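**Overhead segmentation splits one cutting board into several planes, and the tray merges with the counter**

Tags: perception, point-cloud, segmentation, tabletop

Asked by Thitima Wiriya, May 23, 2018

I am running the Brenura tabletop pipeline on a fixed overhead depth camera. The planner needs a free placement region, so I extract the dominant plane, remove it, and cluster the remainder. The dominant plane is supposed to be the counter.

Two problems:

1. The bamboo cutting board in the center of the counter comes back as two or three separate segments. The split follows the juice groove, and sometimes one of the laminated strips as well.
2. The serving tray on the right is absorbed into the counter plane. The plate on it is then reported as resting on the counter, and the placement height is wrong.

Config:

```
plane:
 distance_threshold: 0.012
 max_iterations: 500
cluster:
 tolerance: 0.004
 min_points: 150
 use_color: true
 color_weight: 0.6
```

The board segment that survives has 1,994 points after voxel filtering. The rest falls below the minimum or gets its own label, depending on the run. Raising `tolerance` joins the board but also joins the toaster to the appliance next to it. I would like to keep one config for all the counters we test on.

---

**Answer by Theerawat Suksawat** (accepted)

These are separate faults.

The tray: your plane threshold is 12 mm. Anything flat and thinner than that is inlier to the counter. Measure the tray surface above the counter and set `distance_threshold` well under it, but above your depth noise at that range. Start at 0.005. If the noise at your mounting height is worse than that, average several depth captures before fitting. The counter is static, so averaging costs you only latency.

The board: turn color off, or get it down to 0.1. With `color_weight` at 0.6 the clusterer treats the shadow in the groove as a boundary, and strongly marked strips can do the same. Grey veins in marble will cause trouble too if you ever cluster the counter itself.

With color off you still have the groove as a depth gap. Don't fix that with `tolerance`. Add a merge pass after clustering:

```
for a, b in adjacent_pairs(segments):
 if angle(a.normal, b.normal) < 3.0 and \
 abs(a.height - b.height) < 0.002 and \
 gap(a, b) < 0.015:
 merge(a, b)
```

Angle in degrees, the rest in meters. The toaster and its neighbor should not pass the height test unless their tops happen to be level, in which case add a check on the height of the points in the gap. A groove is shallow. A gap between two appliances goes down to the counter.

Also, the reflective top of the toaster oven will give you holes in the depth. Mark holes as occupied before you compute free space. The default in Brenura is to treat them as unknown, and the placement planner reads unknown as free unless `strict_unknown` is set.

> **Comment, Thitima Wiriya:** 0.005 plus the merge pass gives one board and a separate tray over 2 days of runs. `strict_unknown` was false here. Fixed.

> **Comment, Shufen Fang:** The gap check should use the minimum height in the gap, with outliers dropped. The mean hid a real gap for us.

---

**Answer by Sumaiya Kanagaratnam**

we just use the Okent plugin, it has a "flat objects" preset. didn't have to tune anything. not sure if it works with your version

---

Test counter for the config in the question:

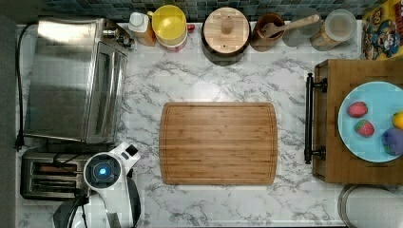
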